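Umgate Housewares – Customer Support
Ticket: Insulated bottle, cap will not seal after cleaning
Product: Akel insulated bottle, off-white, steel neck
Status: Closed

Customer message, 4:50 pm
My bottle leaks when it lies on its side in a bag. It was fine until July. Now I get a wet patch after a short walk, always from under the cap. I have tightened it as far as it goes. I wash it by hand and the cap goes in the dishwasher.

Support reply
Thanks for writing in. Leaks from under the cap nearly always come from the seal ring or from residue on the threads. Please take the cap off, wipe the threads with a dry cloth and check that nothing is stuck in the grooves.

Customer message
Wiped it down. Photo attached.
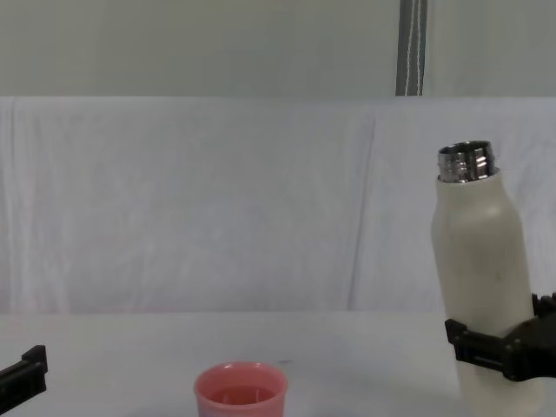
Attachment 1: bottle with cap off, steel threads showing, pink cup on the table.

Support reply
Thank you. The threads are in clear view and there are faint grey smudges on the body. We would like to rule out the cap next. Please do the following:

Pull the seal ring out of the cap with a blunt tool – a spoon handle is fine.
Soak it in warm water with a little dish soap for 40 minutes.
Rinse, dry and press it back in with the flat side facing up.
Fill the bottle with cold water, close it and lay it on a paper towel for 2 hours.

Customer message
Did all of it. The towel was damp at one spot after the 2 hours. The ring looks a bit wavy on one side and does not sit flat anymore.

Support reply
A wavy ring needs to be replaced. The Akel ring is rated for hand washing at up to 50°C, and the dishwasher runs hotter than that. We are sending a new ring from our Castomport warehouse, no charge. Allow 4 working days.

Customer message
Ring arrived and is in. Repeated the towel test overnight – dry. Please close.

Resolution: seal ring replaced. Bottle body kept in use. Care note on hand washing the cap sent to customer.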